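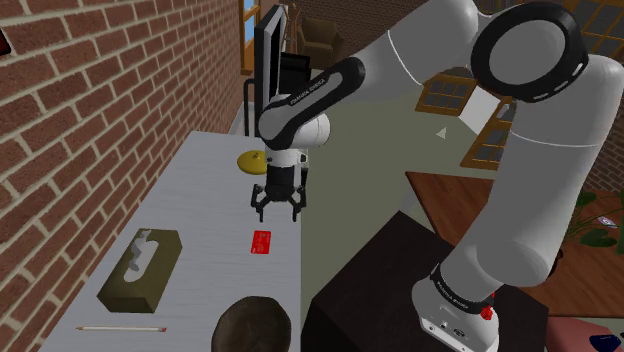

Simulation vor dem echten Aufbau - lohnt sich das in der Bastelwerkstatt?
Forum > Eigenbau & Werkstatt > Greifer und Arme

Lötfink
Hallo zusammen, ich bin wieder da mit meinem Dauerprojekt. Für alle, die den alten Thread nicht kennen: In unserer Gemeinschaftswerkstatt soll ein Arm auf einen Sockel neben den langen Tisch und dort Kleinkram greifen und weglegen. Der Franka steht bei uns bisher nur im Rechner, und ich hab die letzten Wochenenden damit verbracht, den Raum nachzubauen. Ziegelwand, Tisch, Sockel, Fenster, sogar den Sessel hinten (ja, der war unnötig, hat aber Spaß gemacht!).

Als Greifobjekte hab ich erst mal genommen, was sowieso immer rumliegt: eine rote Karte, ein Bleistift, eine Taschentuchbox und so eine gelbe Scheibe. Die Szene läuft bei mir unter dem Namen Mellow, weil der Rechner dabei alles andere als mellow klingt.

Mein Problem ist die Karte. Die liegt flach auf dem Tisch und ich komm mit zwei parallelen Fingern einfach nicht drunter. Bei der Taschentuchbox ist es kein Thema, die kann ich von oben am Tuch packen. Aber flach und dünn? Wie macht ihr das?

kabelsalat_80
Schieben. Karte mit einem Finger an die Tischkante schieben, bis sie übersteht, dann seitlich greifen. Alt, langweilig, klappt.

Mir wär allerdings nicht klar, warum du das überhaupt simulierst. Reibung von Plastik auf Holz stimmt in keiner Simulation, die ich je gesehen hab. Stell den Arm hin und probier es aus, nach einem Nachmittag weißt du mehr als nach 300 Durchläufen am Bildschirm.

Lötfink
Würd ich ja gern, aber der Arm ist eben noch nicht da. Und wenn ich die Karte am Rechner 120 mal falsch anfahre, muss ich wenigstens keine Finger nachbestellen.

Frau Drehmoment
Ich muss kabelsalat da widersprechen. Für die Reibung hast du recht, geschenkt. Aber für die Frage, ob der Arm überhaupt überall hinkommt, ohne mit dem Ellbogen an die Wand zu knallen, ist so ein Modell Gold wert. Wir haben bei unserem Eigenbau damals den Sockel zu dicht an die Mauer gesetzt und durften alles wieder losschrauben. Sechs Dübel, Betonboden, ich sag nichts weiter.

Und zum Greifer: Hast du mal über einen mit Gelenken nachgedacht? Wir haben uns das in einer ähnlichen Szene angeschaut, Chae-won hat dazu in unserem Werkstattblatt was geschrieben. Ich kopier den Teil hier rein, sie hat es erlaubt. 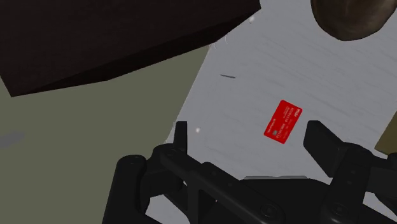 Chae-won Kong
Werkstattleitung, Offene Werkstatt Drestcombe

Wer einen Greifer mit Gelenkgestänge baut, freut sich zuerst über die große Öffnung und ärgert sich danach über alles andere. Die Fingerspitzen laufen beim Schließen nämlich gern auf einem Bogen. Fährt man zu tief an, drücken sie in den Tisch, fährt man zu hoch an, schnappen sie über die Karte hinweg. Ich habe mir deshalb angewöhnt, aus der Nähe und über die Finger hinweg zu schauen, während ich die Höhe einstelle. So sieht man gut, welcher Finger näher an der Karte steht, und kann das Handgelenk nachdrehen, bevor man zufährt.

Ein Blatt Papier unter der Karte ist übrigens eine gemeine Prüfung. Mit Pech schiebt man beides zusammen über den Tisch und hält am Ende das Papier fest. Ich lasse es trotzdem liegen, denn auf einer echten Werkbank liegt auch immer irgendein Zettel.

Lötfink
Oh, das mit dem Papier ist ja fies. Baue ich sofort ein! Danke, und Grüße an Chae-won.

kabelsalat_80
Gelenkgreifer hab ich selbst gebaut, mit gedruckten Teilen vom Colteder. Spiel in jedem Bolzen, es hat geklappert wie ein Besteckkasten. Für Karten würd ich den nicht nehmen, da bleib ich stur. Dünne Parallelfinger mit einer angeschliffenen Kante vorne, und gut ist.

Kulsoom Cheema
Ich lese hier sonst nur mit, aber beim Thema Fingerkante muss ich mich melden. Angeschliffen ja, aber bitte nicht zu spitz, sonst hast du nach ein paar Wochen Rillen im Tisch. Ich hab bei meinen einen Streifen Gummi aus einem alten Fahrradschlauch aufgeklebt, bisschen hässlich, greift aber ganz wunderbar.

Was mich mehr interessieren würde: Wie hoch ist dein Sockel im Verhältnis zum Tisch? Danach richtet sich doch, wie weit sich der Arm vorne runterbeugen muss. Bei uns haben wir ewig an der Höhe rumprobiert, und am Ende war es der Kakakhel-Unterbau aus dem Nachbarraum, der zufällig gepasst hat - so viel zur Planung.

Lötfink
Gute Frage, ich häng dir die Ansicht von der Sockelseite an. Da sieht man ganz gut, wie der Arm von dem dunklen Klotz aus über den Tisch reicht und wo die Wand anfängt. Der Klotz ist bewusst massiv, in echt soll da Ballast rein, 80 Kilo hab ich mal angesetzt.
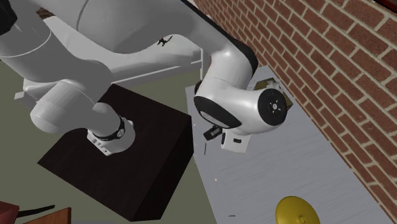

Seite 6

Kulsoom Cheema
Ah, super, danke! Der Tisch geht ja ziemlich dicht an der Ziegelwand entlang. Mir wäre das für den Ellbogen zu knapp, wenn du mal was ganz hinten greifen willst. Kannst du den Tisch eine Handbreit vorziehen?

Frau Drehmoment
Genau das meinte ich mit dem Sockel. Lieber jetzt im Modell schieben. Und wo läuft eigentlich dein Kabel lang? Nicht quer durch den Laufweg, bitte.

kabelsalat_80
Gut, für die Aufstellung lass ich mir die Simulation gefallen. Für die Karte nicht. Wetten, dass du am ersten Tag mit dem echten Arm alles neu einstellst?

Lötfink
Wette angenommen, Einsatz ist ein Kuchen. Tisch zieh ich vor, Kabel kommt an die Wand, und das Schieben an die Kante probier ich heute Abend gleich mal aus. Den Arm soll es im September geben, bis dahin wird fleißig weiter virtuell danebengegriffen. Hat noch jemand Maße für die angeschliffenen Finger rumliegen?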